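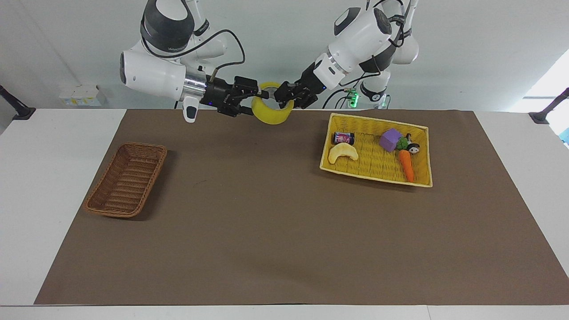
KIDS' CORNER > How Stuff Works > Robot Club

Two Arms, One Roll of Tape

March 24, 2019

Quick one this week, club starts in a few minutes!

So. You want to pick up a roll of tape. Easy, right? You just grab it. Your brain does all the work and you never even notice.

A robot has to be told. Or taught. Every bit of it.

At the Skastbridge Robot Club we have a project called Sima. Two white arms, one job: tidy the table. There's a brown basket, a yellow tray with a toy carrot and a purple cube and some other bits in it, and the tape. Yellow tape, with both arms holding on, one on each side.

How does it hold things?

Each arm has a gripper on the end. Think of a hand with only two fingers, and no thumb. The fingers stay flat and slide together. Squeeze. Too soft and the tape drops. Too hard and you squash the next thing you pick up (try it with a banana. Or dont).

Why use two arms?

Try this at home. Hold a roll of tape with one finger from each hand. Now walk across the room. Did you push harder with one hand? The roll slid that way. Both arms have to push the same amount and move at the same time. If one is late, plop, tape on the floor.

How does it learn?

Practice. Lots. A person moves the arms through the job and the computer saves where every joint was. That's called a demonstration. We started in November and we have 821 saved so far. Goal is 1,000 before the Pesano Cup.

Then the computer looks for the pattern in all of them. We move the basket a bit every time so it doesn't learn just one spot. Same with the tray.

Words to know

Joint: a place where the arm bends, like your elbow.
Gripper: the robot's hand.
Demonstration: showing the robot how its done.

Want to join? Ages 8 to 14, Kestora Hall, bring a snack and a pencil. Hair tied back please. Stay behind the line when the arms are on.

Comments (3)

robotfan_jr
can it open the tape too or just hold it

purplecube7
I did the finger thing with my brother and we dropped it 14 times

skast_mom
Is there a waiting list for the younger group? The sign up page wouldn't load for me.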